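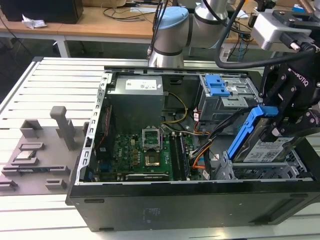
Home > Desktops > Refurbished > Hilum Office Tower

Hilum Office Tower, refurbished
Grade A and Grade B in stock
Ships from Castonbridge or pick up at the counter

Choose grade
Choose memory
Choose drive
Add to cart
Add to wish list

Overview

Plain black office tower, ex-lease, cleaned up and tested in our Castonbridge shop. Good for email, bills, homework, spreadsheets, a front desk, a stock room. Not a gaming machine. Please don't buy it for that, we get a few back every month and it's a shame for everybody.

New batch came in February, mostly from one insurance office that was closing a floor. Same model all the way through so parts swap between them. If you need several for a classroom or an office, ask before ordering and we'll try to match the cases and the BIOS versions for you.

What's in the box

Tower
Power cord, US plug
Card with the test results for your unit
No keyboard, no mouse, no monitor (add below)
No Wi-Fi unless you pick the Wi-Fi option, see notes

Specs

Form: full-width tower, stands upright or lies flat
Memory: two slots, both filled as shipped. Choose standard or double.
Drive: solid state, new, not reused
Second drive bay: free, cable is in there already
Optical drive: on some units, not all. Ask if it matters to you
Video: VGA and DisplayPort on the back. No HDMI. Adapter is 9 dollars in the cart
USB: front and back, the front ones are stiff on a lot of these
Network: wired port
Sound: headphone and mic jacks front, speaker jacks back
Power supply: original, tested under load. Replaced if it fails or if the fan is noisy
Operating system: installed and activated, or blank if you want to put your own on

Grades

Grade A. Light wear. Maybe a scuff on a corner or a shadow where an asset tag was.
Grade B. Scratches you'll notice, sticker residue that wouldn't come off, a front cover clip that's been glued. Works the same. Same tests. 20 dollars less.
Grade C. We don't sell these here. They go for parts, see the Parts page.

What we do to each one

Blown out with air, then wiped down
Old thermal paste off, new paste on
Coin battery replaced
Memory test run overnight
Old drive pulled and shredded, you will never get someone elses files
New drive in, system installed, updates run
Every USB port tried with a real stick
Left on for a day with a load running, temperature logged

Shutoff for us is 90 degrees C on the processor. Anything that goes over 80 during the load run comes back to the bench and gets looked at again. Usually it's the cooler not sitting right. The peak number is on your card.

Which memory should I get?

Standard is fine for one person with a browser and a document open. If you keep a lot of tabs going, or run accounting software plus email plus a video call, get double. It's cheaper to do it now than to buy sticks later. You can do it yourself though, side panel comes off without tools, push the clips down, done. Won't void anything.

Which drive?

Small one if your stuff is online. Big one if you keep photos. Nobody has ever complained the drive was too big.

Wi-Fi notes

Two choices. USB stick, cheap, works okay in the same room or one room over. Internal card with antennas, better, takes one expansion slot. If the tower is going in a basement or a metal building get the card. Or run a cable, best of all.

Noise

One case fan, one fan on the processor, one in the power supply. Quiet at idle. You'll hear it during updates. If yours rattles out of the box call us, don't open a return, nine times out of ten it's a wire touching the case fan after shipping.

Putting it on a desk or under one

Leave a hand's width behind it for air. Don't put it straight on thick carpet. If you lie it flat, a normal size monitor on top is OK. Keep it off the floor if you have a dog that sheds, we've seen inside those.

First start

Plug the monitor into the tower before turning it on. If you use both video ports, the DisplayPort one comes up as the main screen. First boot takes a few minutes and it restarts once by itself. Let it.

If you get no picture:
Check the monitor input setting
Unplug the power cord, hold the power button for a slow count of ten, plug back in
Press down on the memory sticks, they work loose in trucks
Still nothing, call the counter

Beeps mean memory almost every time. Write down the pattern before you call.

Shipping

Orders in before 2 pm go out same day from Castonbridge. Double boxed. Foam, not peanuts. Free over 100 dollars in the lower states, Alaska and Hawaii get a quote by email. We can't ship to PO boxes, the carrier wont take them.

Zernville and Kneath customers: van goes out twice a week, free drop-off, pick Local Van at checkout and put a phone number in. Driver will not carry it upstairs, sorry, insurance.

Warranty

One year, parts and labor, on everything except the coin battery and cosmetic stuff. You pay shipping to us, we pay it back to you. Adding memory, a drive or a card does not end the warranty. Spilling something in it does.

Longer cover is at checkout. Read it first. It's worth it for a business, probably not for a spare machine in the den.

Returns

Thirty days, any reason. Keep the box. Put the card back in with it please, we need the serial. Refund goes out when it's been checked in and powered up, usually the next working day.

Trade-in

Bring your old tower, any brand, and we take something off the price if it turns on. If it doesn't turn on we'll still recycle it for free. No tube monitors any more, we had to stop. Take those to the county site in Zernville.

Goes well with

Wired keyboard and mouse set, black
DisplayPort to HDMI adapter
Refurbished monitor, Grade A
Surge strip, six outlets
Internal Wi-Fi card with antennas
Extra solid state drive, with screws

Customer reviews

"Bought Grade B, scratch on the top is under my printer anyway. Fast enough. Took longer to find my old password than to set it up." Carmela Sanna, Kneath

"Got a set for our front office. One came with a dead front USB port, they swapped the whole tower. Would have liked HDMI. Four stars." Gualtiero Vitale

"Card said no optical drive and it had one. Fine with me."

Write a review

Questions from buyers

Will it run two monitors?
Yes, one on each port. Three needs a video card, low power type only.

Can I put a big graphics card in?
No. Power supply doesn't have the plug and a long card hits the drive cage.

Is the processor upgradable?
It's socketed so yes, within the same family. Email us the model you're looking at before you spend money. We'll fit it for a bench fee if you would rather not.

Do you sell just the case?
Parts page. Comes and goes.

Can I pay at pickup?
Cash or card, yes. Held for three days then back on the shelf.

Bulk orders and school pricing: use the quote form and put the quantity and the zip code in the first line. Quotes are good for two weeks while stock holds.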